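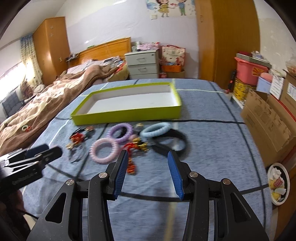
4. Small Accessories and Where They Are Kept

4.1 Sample and procedure

The household survey was carried out in two towns, Temmont and Fultolberg, during the winter following the pilot study. Invitations were sent to 100 households in each town. From those that replied, 18 were chosen for home visits, with an even split between apartments and houses. Each visit began in the room where the family said it kept its everyday accessories and ended near the front door. Visits in Temmont were led by Nouhaila Ait Brahim and those in Fultolberg by Wael Alaoui. Both used the same recording sheet, which had been revised after the pilot to allow more than one storage place per item.

An accessory was defined as any small item worn on the body or in the hair and taken off at least once a day. Watches, bands, bracelets, pendants, hair ties and clips were included. Eyeglasses and keys were left out, as they were treated in an earlier report. A total of 632 items were recorded. Items still in their packaging were noted on a separate sheet and do not enter the totals.

4.2 Open and closed storage

Participants described two broad habits. In the first, accessories were put away in drawers, boxes or zippered bags, usually sorted by owner. In the second, they were left in an open dish or tray and shared the space with whatever else had been set down there. Most families used both, and the same item could move between them over a week. Closed storage was linked with value and with rare use. Open storage was linked with items handled every morning.

The mixed content of open trays deserves attention. A shallow white tray with a fitness band, a coiled hair tie, an elastic one with a small clover-shaped ornament and a bead on a black cord (Figure 4) brings together items of quite different worth and purpose. Several participants found such mixing practical. Others regarded it as a failure of order – one mother in Temmont used the word "surrender" – and said they would prefer divided boxes if there were space for them.

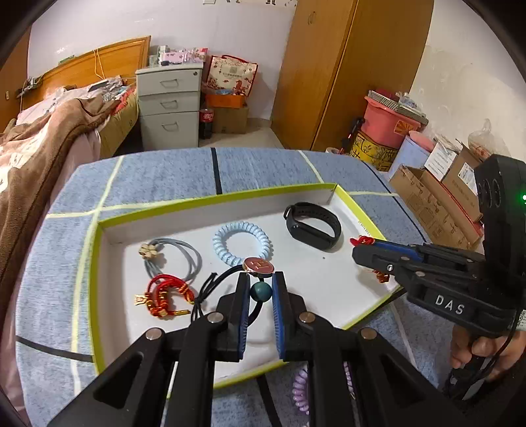

Figure 4. Small accessories in a shallow tray.

Parents and teenagers gave differing accounts of how items came to be in the open tray. Parents tended to speak of it as a collecting point, to be cleared at the end of the week. Teenagers spoke of it as the proper place for their things and were often surprised that anyone else saw it as temporary. In two of the Fultolberg homes this difference had led to the purchase of a second tray, kept in the bathroom.

Hair ties were the most difficult group to record. They were seldom thought of as belonging to one person, and the question of ownership on the recording sheet was often left blank. Bouzid's work on shared household goods suggests that low replacement cost weakens the sense of ownership, and our interviews are broadly in line with that view. Decorated ties were an exception. Where a tie carried an ornament, participants were able to name its owner without delay and could usually recall how it had been acquired.

Corded items raised a related problem. Necklaces and threaded beads became tangled with other objects, and some families had moved them to hooks for this reason. The hooks were not part of the original storage categories and were coded as open storage after discussion between the two interviewers. The effect of this decision on the comparison between towns is examined in Section 5.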